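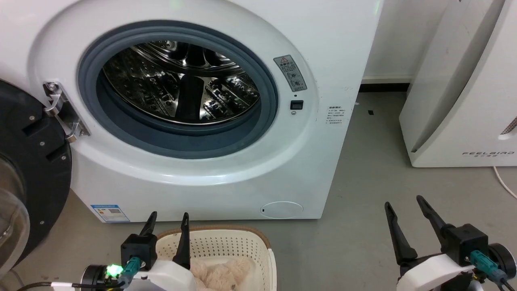 The drum, door open.

Liudmyla Didenko kept the log in pencil. She had been told at Sturstead that the machine in flat 2 took one sock in each load, and she didn't believe in that sort of machine.

She began with the gasket. The correct method is to press the grey rubber back with two fingers and follow the fold the whole way round, starting at the bottom, where things collect. She found a hairgrip and a fruit stone. She wrote both down. The drum she checked by hand, feeling behind each paddle. Steel, small holes, nothing large enough to admit a sock.

"Well?" said Mehwish Dogar from the hall. It was her flat and her socks.

"Nothing so far. What load do you run?"

"Whatever's in the basket."

"And the spin?"

"800. It used to be 900, but it walked."

Liudmyla wrote: walked. She asked how far and was shown a mark on the lino, one hand's width from the wall. She measured it and wrote that down too.

The test load was ten socks, all grey, each with a number inked on the toe. She put them in singly and read the numbers aloud. Mehwish repeated them. The door was shut and they sat on the kitchen stools for the length of the short wash, during which Mehwish talked about her brother in Skosham, who had stopped writing in the spring. He had lived in the flat before her. He had left a coat, a kettle and the machine.

"Did he say anything about it?"

"He said to wipe the door."

When the lock clicked Liudmyla took the socks out in the order they came and laid them along the worktop. Four, nine, one, seven, three, ten, two, eight, five. She turned the drum by hand through one full turn. She went round the gasket again from the bottom.

Then she pulled back the fold at the top, where nothing should rest, and drew out a sock. It was brown and dry, and a man's size. There was no number on the toe.

Mehwish took it from her and looked at the heel, which had been darned in green.

"I did that," she said. "He wore them to Skosham."

Liudmyla sharpened the pencil and asked her how to spell it.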